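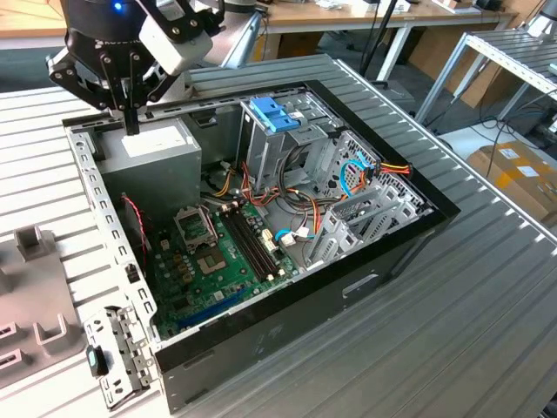 # The Big Clear-Out, Bench by Bench

Hello and welcome to the December gallery! If you've found your way here from the newsletter, thank you for clicking through, and if you've just wandered in, pull up a chair. I'm Glenys Watkins, and I look after these pages for the Lidden repair room, where a bunch of us have been taking old desktop computers to pieces, sorting what's inside them, and trying to keep as much of it as we can out of the dumpster.

I meant to put this page up weeks ago, but the mince pies got in the way, and then the scanner stopped talking to my laptop (a long story, and I'll spare you most of it). Anyway, there's only one picture in the gallery so far, and I'm rather fond of it, so it gets a good few captions all to itself. The rest will follow when Gwenllian Jarman gets her pictures off her old phone – she has been promising since the fall.

## On its side, lid off

The tower at the top of the page is lying on the gray slatted metal table, which I do love for this kind of work. Little screws have a way of heading straight for the gaps, mind you, so we put a tray underneath these days. The outer shell is that glossy black everyone seemed to want for a while, and inside it's all plain bare steel. I always think the insides are the nicer half.

## The power supply

Up in the corner is the power supply, the gray metal box with the white label on top. We lift these out whole and never, ever open them, however tempting it may be! They go on the Morris shelf, named for the cat who used to sleep there, and whoever is doing the paperwork copies the label into the book before anything else happens.

## The blue latch

Next to it is the drive cage, silver, with a blue plastic drive-release latch on top. I have a soft spot for a latch. On some of the older cases you need to take out four screws, find a different screwdriver for the last one, and then say a few things you wouldn't say in front of your mother. A latch you can work with your thumb feels like someone at the factory was thinking of us.

## Spaghetti

Red, yellow, orange and black wires, looping right across the middle, and a blue SATA cable curled up over on the one side. Gwenllian likes to tie the cables back before she touches the board, and I like to unplug everything and pile it up in a heap, and we have agreed to differ. Good cables get coiled, fastened with a twist of garden wire and dropped into the Storkel tub, which is very nearly full again. If you need a SATA cable, please come and take one. Take two!

## The green board

I could look at a motherboard for ages – they remind me of little towns seen from a plane. The processor socket on this one is empty, with its metal bracket still in place, and next to it are the two dark memory slots. Do be gentle around an empty socket if you're having a go yourself. I lay a square of clean card over mine while I'm busy elsewhere in the case, and it has saved me from at least one dropped screw.

## Slots and covers

Along the bottom of the board is a blue PCI Express slot, and over to the right stands the row of silver expansion-slot covers. We keep the covers, by the way. People laugh, and then a few months later they come in asking whether we have one to fit the gap in the back of their own machine, and I get to open the Sovari cookie tin and look pleased with myself.

## Coming along?

You're very welcome to join us, with or without a computer of your own. Bring reading glasses if you use them, and a cushion, as the stools are hard. Tea is 60 cents in the honesty jar and Gwenllian usually bakes. To have a tower collected, leave a message on extension 3144 and I'll ring you back after supper.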